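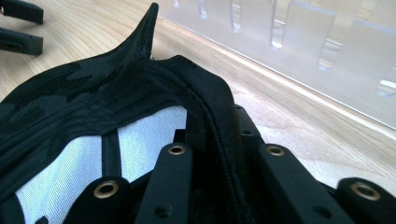

Tala Nimri wrote in to tell me I'm a dinosaur, and that if I'd only put a smart thermostat in the hall I'd never have to think about the heating again. Fair enough, Tala, and thank you for reading. But I've had one. I had one for two winters, and I'd like to put in a word for thinking about the heating.

Some background. Our house is a tall, thin terrace with a kitchen stuck on the back, and it has never been the same temperature in any two rooms. The front bedroom gets the sun. The kitchen gets whatever comes under the door. The hall, where the thermostat lives because that's where somebody put the wires before I was born, is a sort of no man's land that tells you nothing about anywhere you'd want to sit down.

So we had the Fisora put in, with the app and the little glowing ring, and I was thrilled with it. I really was! I turned the heating up from the train. I turned it down from my sister's sofa. I looked at the graphs, and oh, there were a lot of graphs. Then one October evening I was sitting in the kitchen in a coat, and the app told me the house was comfortable, and I thought, well, who asked you?

My trouble with these things is that they learn. That's the selling point, I know. But ours learned that I got up at six, from a fortnight when I had an early job on, and it held on to that like a grudge. It learned that we went out on Mondays, which we'd stopped doing. I spent more time correcting it than I ever spent turning the old dial, and the old dial never sent me a monthly report with a leaf on it.

And the report! It said we'd used 3,701 units over the year, and that this was better than 81 per cent of similar homes. Similar how? Tall and thin with a draughty kitchen? I'd have liked to meet them. I'd have asked what they do about the back door.

I should say what I spent on the parts that did help, for comparison. I bought a thick curtain for that back door, a brush strip for the bottom of it and a tin of something for the gaps round the skirting, and the lot came to around £100. The kitchen is now a room. I can't control the curtain from the train, I'll grant you. I pull it across when it gets dark.

The heating man who looks after us (he trained on the old Umex boilers and will talk about them for as long as you keep the kettle going) balanced the radiators while he was here for the service. I had never heard of balancing radiators. You shut the valves down a bit on the ones that hog the hot water, so the ones at the far end get their share. It took him most of a morning, going up and down with a thermometer and muttering, and the back bedroom came up warm for the first time since we moved in. No app had ever suggested it. The app thought the back bedroom was lovely, as it had never been in there.

Now, I'm not against the things altogether. If you've got a new flat with proper insulation, or you work shifts and come home at daft hours, I can see it. My cousin in Clultutberg has one wired up to a heat pump and underfloor pipes, and I've never been so comfortable in my life — I walked about in socks all weekend feeling like royalty. If you're somewhere like that, ignore me. But hers was a system that someone had sat down and worked out room by room, and the clever box on the wall was the last thing to go in. Ours was the first, and for a good while it was the only thing.

That's the bit that bothers me. We get sold the gadget ahead of the dull work. There's a Kubíček catalogue on my table this minute with eleven pages of controls in it and half a page on pipe lagging, at the back, next to the order form. Lagging! It costs next to nothing and you can put it on yourself with a pair of scissors.

So no, Tala, I'm not having another one just yet. We've gone back to a plain programmer with a slider that clicks, and a dial in the hall that I nudge up when my feet are cold and nudge down when I start opening windows. I get it wrong sometimes. Last week I left it on all night and woke up at four with my mouth like a sandpit. I'm going to do the loft hatch next, if I can find where I put the foam strip.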